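December, kitchen, second cup of coffee

I started the big puzzle last night and I'm already in too deep. It's the Fullier one, 1,000 pieces, the harbor at Skarnbridge under snow, and whoever decided that a picture should be one third white sky and one third white roofs has a mean streak. I love it. I was up until almost one in the morning with my neck bent like a coat hanger and I only got three sides of the border done. The fourth side is sky. Of course it's sky!

I got it from Celina Krajewska, who had it from her sister, who did it once and swore off harbors. She told me at the door that it was all there. I've been told that before (the lighthouse one, two winters ago, with a hole right in the lamp) so I sat and thought about counting them and then decided I'd rather not know. If it's missing a piece I'll find out in January like an adult.

My sorting so far: edges in the lid, anything with a boat in the blue bowl, windows in the pie dish, and all the white in the roasting pan. The roasting pan is full. The pie dish has maybe a dozen in it. I keep sifting through the white hoping some of it will turn out to have a little gray corner or the tip of a gull, and now and then it does and I get up and walk around the kitchen, I'm so pleased.

Radiator is clanking again. Snow on the back steps, not enough to shovel, enough to bring in on my socks.

Ciarán Flanagan called while I was still in my robe. He wanted to know if I was coming to the swap and I said yes before I'd even looked outside, and then I looked outside. He does them by shape, can you believe it. He doesn't look at the picture on the box at all after the first day, he puts the box in a closet. He sorts by knobs. Two knobs opposite, two knobs next to each other, three knobs, all four. I told him that isn't a hobby, that's filing. He said I'd come around once I hit the sky, and I hate that he's probably right, because after we hung up I dumped a handful of white on the cutting board and lined them up by knobs, and had four of them together before the toast was done.

I had to put the toast back in. Then I burned it.

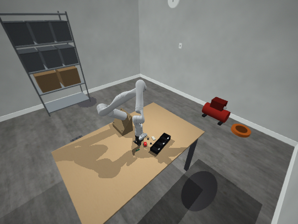
Red piece to the right of the gripper, tiny green one on the tabletop.

Noon or a little after

Took the 62 into Umley and stood up the whole way with the bag between my feet. I brought three to trade: the hot air balloons, the old map of the rivers, and the one with all the cats in the library that I never liked and never should have bought. It was half price and I had a cold. That's how that happened.

The swap was in the back of Carretero, same as last winter, with the long tables pushed together and the smell of orange peel and coffee coming through from the front. I got an almond bun on my way in and then another one on my way out, and I'm writing that down here so I don't pretend later that it was just the one. The rule is that you write on a strip of masking tape whether it's complete, not sure, or missing, and how many. Most people put "not sure." Ruba Yammine puts the date she finished it and a grade for how hard it was, one to ten, and little remarks. I picked up one of hers that said "7, the hedge is a nightmare, otherwise lovely" and I almost took it just for the tape.

The cats went in the first minute! A man with a wet umbrella took them and looked thrilled, so there you go, there's a home for everything. The balloons went to a girl of nine or ten who told me very seriously that she does hers on the floor under her bed so her brother can't help. I told her I completely understood. Nobody wanted my river map, and I was secretly relieved, and it came home again in the bag.

What I came away with:

The hedge (Ruba's, I went back for it).

A round one, 506 pieces, a dinner plate with lemons painted on it. I've never done a round one. Where do you even start, there aren't any corners. Miłosz Sowa says you start in the middle and that I should think of it as a pizza, and this didn't help at all.

A wooden one in a cloth bag with no box and no picture. The tape said "79, it's a surprise." I shook the bag and it sounded like dominoes. I'm saving it for the day after I finish the harbor, or for the day I give up on the harbor, whichever comes first.

I got to talking with Damian Jasińska by the coat rack, and it ended up being most of an hour. He's doing a night sky. All of it. Black from edge to edge with stars. He said he works on it under the hood light of the stove because the overhead makes a glare and then every piece looks gray. So that's my trouble with the white too, I think! I've been under the ceiling light this whole time. He tips the board a little so the light comes in low and then you can see the grain of the paper, and some of them have a tiny ripple running one way and some the other. I wanted to run home right then and try it. I had another coffee instead, and he told me about the time his dog ate a corner, and how he cut a new one from a cereal box and colored it in with marker and you could only tell from up close, or if the light was on, or if you looked at it.

Missed the bus by the length of the bus. Waited in the drugstore and read the backs of all the hand creams.

Afternoon, getting dark already

Moved the lamp from the bedroom and put it on the flour tin so it shines across the board sideways. Oh, it makes such a difference. The shadows fall into the cuts and you can see straight off where the gaps are and what shape they want. I've put in more sky since I got home than I did all last evening. I did it Ciarán's way too, by knobs, and I'm not going to tell him until spring.

The whole thing was going so well that I forgot to eat, and then I ate cold noodles standing up and dropped one on the roofs. It wiped right off. Fullier puts a sort of linen finish on theirs and I used to think it was just for looks.

Things I've figured out today, for next time:

Turn every single piece face up before doing anything else. I always skip it and I'm always sorry.

Don't sort into a roasting pan, the sides are too high and your sleeve catches. Cookie sheets. I have four of them, what was I thinking.

If a piece nearly fits, it doesn't fit. I had a chimney in the wrong house since last night and it threw off the entire street.

Stop when you start trying the same one twice. 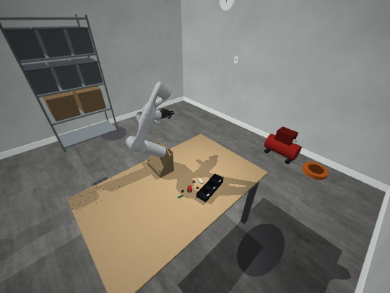

Late, should be in bed

The border's closed! Last edge piece was stuck to the bottom of the blue bowl by a crumb of something. I'd been through the roasting pan twice looking for it, and I'd already started composing a very gracious message to Celina about how it didn't matter a bit. Didn't send it, thank goodness.

So now I've got the frame, the whole row of boats along the bottom, the church up to the clock, and a big ragged piece of sky coming down from the left like a curtain somebody hung crooked. There's a red boat right by the harbor wall that I've been leaving for last. I know exactly where every bit of it goes, they're lined up on the edge of the board, and I'm keeping them there for when the white gets to be too much. I did that with the fox in last year's, and it got me through the birches.

I thought about Mom a lot today, maybe because of the coffee and orange peel. She used to do hers on the card table in the hall, where you'd have to squeeze by with the laundry, and you weren't allowed past without putting one in. Even the man who came to read the meter put one in. She never glued any. She'd leave it out for two days so that everybody had a look, then she'd fold it up from one end like a blanket and it all went back in the box, and I used to be so upset. Now I do it the same way, and I kind of look forward to that part, the sound it makes.

I still have the card table, come to think of it. It's behind the ironing board with the one bad leg. If I brought it up I could have my kitchen back and do the lemons at the same time as the harbor. Is that crazy? Two at once. Ruba does three, but Ruba has a sunroom.

Tomorrow: milk, lightbulbs, call Celina and say thank you properly, look at the leg on that table. Also find out what happened to my good scarf, I had it at Carretero and I don't think I had it on the bus.

Just one more row and then I'm turning off the lamp.

Two more rows. Okay. Going.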